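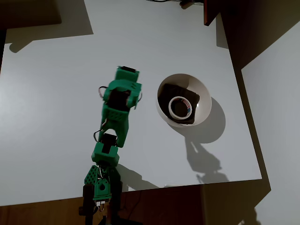

How to check a "100 percent" grasping result before you believe it

Small robot arms have gotten cheap enough that anyone with a printer and a few servos can train a policy and publish a success rate. Most of those numbers don't hold up. I say that as a person who has posted two of them.

The steps below are how we now test a policy on the Hustdale bench. The task is as plain as they come: a green printed arm, a white bowl, a roll of tape and a black cloth in the bowl. The policy has to lift the tape out and set it on the table without dragging the cloth along. Our method, Varkix, learns this from 469 demonstrations, and the first write-up claimed it never failed. Waraporn Thongdee asked to see the raw log and the claim lasted until lunch.

Step 1. Write down what counts as a success

Do it before the arm moves. Ours reads: tape fully out of the bowl, released, cloth still inside, no hand on anything. In the first write-up, "success" meant the tape left the bowl at some point. Several of those runs ended with the cloth hanging over the rim. You can guess which definition gave the better number.

Step 2. Fix the start positions in advance

Have a script draw them and print the list. If a person picks where the bowl goes, that person will drift toward spots where the arm does well, and will swear they didn't. I drifted. Prapai Kongkaew measured it from the overhead video and my bowls sat in a patch you could cover with a dinner plate.

Step 3. Change the light

Shadows are the part I trust least. With one strong lamp off to a side, the arm and the bowl throw hard dark shapes across a white top, and a camera policy may be reading those shapes instead of the bowl. Run one block with the lamp where it was in training and one with it moved to the opposite side. Leave everything else alone. If the score falls apart, your policy learned the lamp.

Ours fell a long way. It did not fall to zero, and some people on the project took comfort in that. I don't think they should.

Step 4. Change the cloth

Refold it between trials. A cloth left in the same crumple is practically a marker saying "reach here." Then take it out completely for a block, and put it back for a block with the tape resting on a different part of it.

Step 5. Run the dumb baseline

Replay one recorded demonstration, open loop, no camera. People skip this step because it is embarrassing. On our original bowl positions the replay got within 3 trials of the learned policy over a block of 100. That should have been the headline — it wasn't even in the appendix.

Step 6. Count the aborted runs

A servo overheats, a cable snags, somebody hits stop. Those trials tend to vanish. Log them as failures unless a person who can't see the running score decides otherwise. Uthai Kamolrat does this for us and is not generous.

Step 7. Report by block

One average over all conditions hides everything you just worked to find. Give the blocks separately, with the trial count beside each one, and post the log file. If there's room for only one number, use the worst block.

What this won't tell you

Passing all of it means the policy lifts one roll of tape out of one bowl on one table. It says nothing about mugs. The Varkix paper still has a sentence about "general household manipulation" and I have asked for it to be removed twice. It is in the January draft as well.

Related

Calibrating hobby servos without losing a weekend
Is your demonstration set too clean? Notes from Sriwong
Harnus logger: setup and known bugs
Why we stopped averaging over seeds
Paweena Jaidee on reading a robot learning paper backward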